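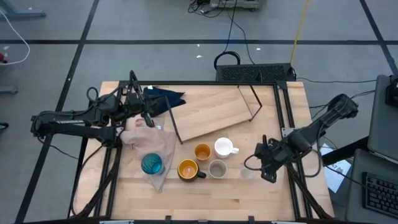

One respondent wrote that she had played in white for so long that colored shirts on court looked to her like practice clothes, and that she would vote to keep the rule even though she complained about the washing. Answers of this kind were common in the open comments, and they are the reason we treat dress rules and attitudes toward dress rules as separate matters in this section.

4.2 Clothing rules and how members respond to them

The questionnaire went to adult members of six tennis clubs in and near Flatadton. It opened in April and closed on 29th October, and 1,499 completed forms were kept for analysis. Follow-up interviews were held with 60 members, drawn from all the clubs. The interviews were used mainly to understand answers that seemed to conflict, such as a member agreeing both that the rules are out of date and that they should stay.

Club rules fall into three groups. The strictest ask for white or mostly white clothing at all times, including warm-up layers. The middle group ask for white in club matches only and accept any tennis clothing at other times. The loosest ask for non-marking shoes and a shirt with sleeves or straps, and say nothing about color. Wenik is the strictest of the clubs and has kept its wording the same for as long as its records go back. Lacroix has the loosest written rule but, according to those interviewed, a fairly firm unwritten one for weekend doubles.

The unwritten rules matter because newer members find them out by breaking them. Several told us they had read the posted rule, dressed according to it, and then noticed that everyone else on the court was in white or navy. None had been asked to leave. Most had changed what they wore by the next visit. A member at Lacroix said the rule on the wall was for guests and the rule on the court was for people who wanted to be asked back.

Length of membership was linked to support for the rules, but less strongly than we had expected. Long-standing members were more likely to say that clothing should be regulated. They were also more likely to admit to ignoring the parts they disliked, usually the rule on socks or the rule on hats. Newer members tended to follow the whole rule and to resent it more.

Figure 2. Teal faceted object with an orange cup and a white cup.
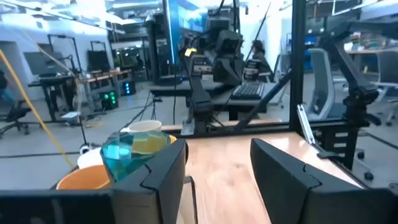
Department of Sport and Leisure Studies

4.3 Sponsor names and club colors

Questions about sponsor names drew more comment than questions about white clothing. Two of the clubs have a shirt agreement with Mostik, under which team players wear a shirt with the company name on the sleeve. Members outside the teams may buy the same shirt at a lower price. At both clubs the agreement was made after the dress rule was written, and the rule had to be changed to allow lettering.

Members who opposed the shirts rarely objected to the sponsor itself. Their complaint was that the club had been strict with individuals over small logos and then allowed a larger one when money was involved. Those in favor pointed to lower match fees and to the fact that team players no longer had to buy their own kit. A smaller group liked the shirts as clothing and wore them away from the club, which older members found surprising.

We asked whether players should be free to wear the name of a personal sponsor, such as a family business or an employer, in club matches. Opinion was split, and the split did not follow age or playing level. It followed the club. Where a shirt agreement was already in place, members were more willing to allow personal names. At Wenik, where no lettering is allowed, most answers were against, including answers from people who wanted the color rule relaxed.

The two questions should therefore be kept apart in later work. A member can want more choice of color and still want clothing free of names. Earlier drafts of our questionnaire joined them in a single item on "modern dress," and the pilot answers to that item could not be interpreted. The item was dropped before the main survey.

Bags, towels and racket covers were left out of the survey. They came up in the interviews without prompting, mostly from team players, who were unsure whether a club's dress rule applied to anything that was carried and not worn. The written rules do not say.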